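Handheld grippers for dish stacking: our numbers after 1,970 demos

plovska_lab
Posted in Imitation Learning, 9:40 pm 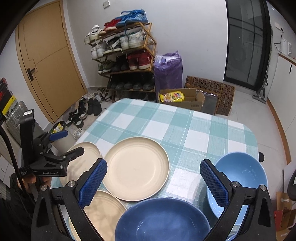
Plates and bowls on the plaid cloth, seen from the hand-held tool.

OK so I've been promising this writeup since February and I'm too excited to sit on it any longer! The question was simple. If you collect demos with handheld grippers only, no arm anywhere in the loop, how much does variety in the table setup matter compared to just having more demos?

We recorded 1,970 demos of clearing and stacking dishes. From those I cut two training sets of 600 each. Set A is 600 from one kitchen, same table, same dishes. Set B is 600 spread over every home we could get into, with different cloths and different clutter behind the table. Same network, same training time. Then we ran both on the real arm in a kitchen neither set had seen.

Set A finished the stack in 31 percent of runs. Set B got 68. I ran it again because I didn't believe it — 66 the second time.

flarnesberg
Great result, and thanks for posting the repeat run too. What's your success rule? Bowl on plate, or bowl on plate and still there after the gripper lets go?

plovska_lab
Still there five seconds after release. Sliding off counts as a fail, and so does any bowl that lands tilted on the rim.

zamevgate
I'm going to be the annoying one. Your set B differs in more than background. Different people did the demos, right? So you've changed the hands as well as the homes, and people grab a deep bowl in really different ways. I wouldn't call this a scene variety result yet.

plovska_lab
Fair, and it's the hole I worry about most. Jianhua Fang did all of set A and only part of set B. I can filter B down to Jianhua's demos but it gets small.

Jianhua Fang
Hi, I'm the hands in question. For what it's worth I pinch bowls by the near rim every time, and I saw others reach over to the far rim, which tilts the wrist camera way down so you lose sight of the plates. So zamevgate has a point. I still think the homes matter more! The set A policy mostly failed before it touched anything. It hovered.

javier_k
Hovering on a new tablecloth is such a classic. We had the same thing with a striped mat. Did you try color jitter on set A before going out to more homes? It's a lot cheaper than driving around.

plovska_lab
Yes, 31 went up to 39 with jitter and random crops. Nice bump, nowhere near B.

zamevgate
39 to 68 is a big gap, I'll give you that. I'd still want the one-person split before anybody cites it.

plovska_lab
Running it now. Jianhua has 1,188 demos in the full pool, so I can draw a one-home set and a many-home set from the same person if I drop both to 400. Training finishes overnight and then it's a full day on the arm.

flarnesberg
Please post the failures along with the rate. The hovering ones especially.

plovska_lab
Will do, I'll sort them by where they stopped — before contact, during the lift, or at the release.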